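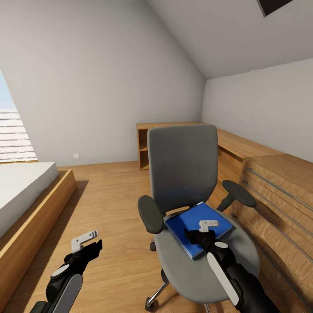
I have a soft spot for rules that fit on an index card, and the robot world is badly short of them. We have thick standards for fences and light curtains and emergency stops, and I'm glad of every page. What we don't have much of is plain good manners for machines that work among people's stuff. Take the blue book lying on the seat of that gray office chair, with one white fingertip hovering just over the cover. It's about as ordinary a job as you could ask for, and I can think of a dozen questions about it that no rule I've ever read would settle. Is the arm allowed to open the book? If it moves it, does it have to put it back at the same slant? And what if somebody wants to sit down?

I spend a good chunk of my week reviewing task sheets for simulated rooms. A task sheet is the page that says what the arms are supposed to do, what counts as done and what counts as a mess. At Lemma, where I do most of this, the sheets used to be two lines long. "Tidy the book." Fine, off you go! Then three reviewers would sit down with the same run and come back with three different verdicts, and we'd all be a bit grumpy over lunch.

So my first opinion, and I'll stand on a chair to say it (a fixed one, no casters): write the end state before you write the task. Say where the thing should be when the arm lets go. Say which way up. If you don't care which way up, say that too, in words, so the person checking doesn't have to guess whether you forgot. When we started doing this on one set of 40 sheets, 34 of them had to be rewritten, and most of those were mine. I'd been so sure they were clear.

My second opinion is less popular. I think simulated work should follow the same house rules as the real thing, from day one. I hear the other side of this all the time. It's only pixels, the book can't tear, the floor can't scratch, so let the arms barge about and we'll clean up the behavior later. I've never seen "later" go well. If bumping the bed costs nothing, you'll get plenty of bumped beds, and then you're trying to train out a habit you paid good computing time to train in. There was a project called Nimodari that I reviewed for a while, and its sheets scored the result and ignored the route completely. Lovely results. You would not have wanted to be a lamp in that room.

Furniture on wheels deserves its own section in every rule book, and it almost never gets one. A table stays where you left it. An office chair rolls, it spins, and it might have a person coming back to it in a minute. Most of the sheets I read treat a chair like a table with a back. The draft I've been pushing says that anything on casters counts as a moving object, even while it's standing still, and the arms have to check where it is again before each touch. It sounds fussy. It's one extra line on the sheet, and I would happily trade it for half of what's in the Flanent guide (which I like, mostly, but which spends a very long time on cable colors).
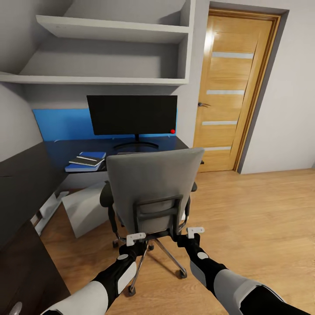 Page last changed: Mon 4 August

Which brings me to the low work. With the two grippers down by the base of the chair, one on either side of the column, just above the legs, you're in the part of the room where our rules get really thin. Everybody writes rules for the desktop. Keep clear of the monitor, leave the stack of books alone unless the sheet mentions it, all good sense. Down on the floor there's a box, there are casters, there's a door a little way off to the right, and the usual sheet says nothing about any of it.

I'd add two things. First, if the job is to move a chair, name the part you're allowed to hold. Legs, armrests, back, pick one! They aren't the same job and they shouldn't be judged as the same job. A chair pushed by the backrest wants to turn, and a chair pulled by a leg has its own ideas. If the sheet just says "move the chair," you'll end up comparing runs that have nothing in common except the chair.

Second, doors. I want every sheet to say whether the doorway has to stay clear, including when the door is closed and has nothing to do with the task. A chair parked in front of a door is a nuisance in a simulation and something a good deal worse in a building with people in it. I've had folks tell me this belongs in the safety documents and not on a task sheet. Maybe so, but the person writing the task is the one who knows where the chair is going to end up.

I do get the worry about paperwork. Some of the people I work with are allergic to forms, and I don't blame them – I've seen a checklist with a checklist for filling it in. The draft we sent over to Firnetach in October had eight rules, and they came back asking for five. I grumbled for a day and then cut three, and I have to admit the short version gets read. The one I fought hardest to keep was the stop rule: if the arm can't tell what it's about to touch, it waits, and waiting is never scored as a failure. Plenty of scoring schemes still punish a pause. I think that's a mistake, and a strange one, given how often we tell new human workers to stop and ask.

The rule I lost was about leaving things the way you found them, blinds and drawers and all. They said it was too hard to check. I still have it on my own card, right under the one about casters, and I still mark it when I review.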